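Last revised in July, after the second bear.

# Cleaning a Shaggy Teddy Bear Without Ruining It

Long plush hides dirt beautifully, right up until it smells like a glove compartment. The label on most old bears says "surface wash only," meaning the manufacturer would like no part in what follows.

## Before any water

Check the seams, the eyes and the nose. Sew up anything loose now. A half-inch gap in a dry bear is a wet handful of stuffing later.

Then brush. Use a wire pet brush with a light hand, and work from the tips of the fur down toward the backing. Start at the bottom and save the head for last. Matted spots get your fingers first, then the brush. If you hear ripping, stop and reconsider your life.

Long fur never lies flat for very long. Tufts and swirls are fine and you can leave them alone; you only care about clumps that feel stiff.

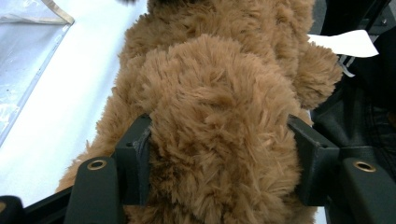 ## Washing

1. Mix one teaspoon of baby shampoo into a bowl of cool water and whip it until you have foam.
2. Rub only the foam into the fur with a washcloth. The water stays in the bowl.
3. Wipe with a clean damp cloth until the suds are gone, then once more for the ones you missed.
4. Press with a dry towel. Don't wring - it's a bear, and it will hold the pose.

## Drying

Set it on a rack near a fan and turn it every 15 minutes for the first hour, then whenever you walk past. Skip the hair dryer unless it has a cool setting. Plush can frizz under heat and there is no conditioner for that (I own three).

Brush again when the fur is barely damp, and once more when it's fully dry.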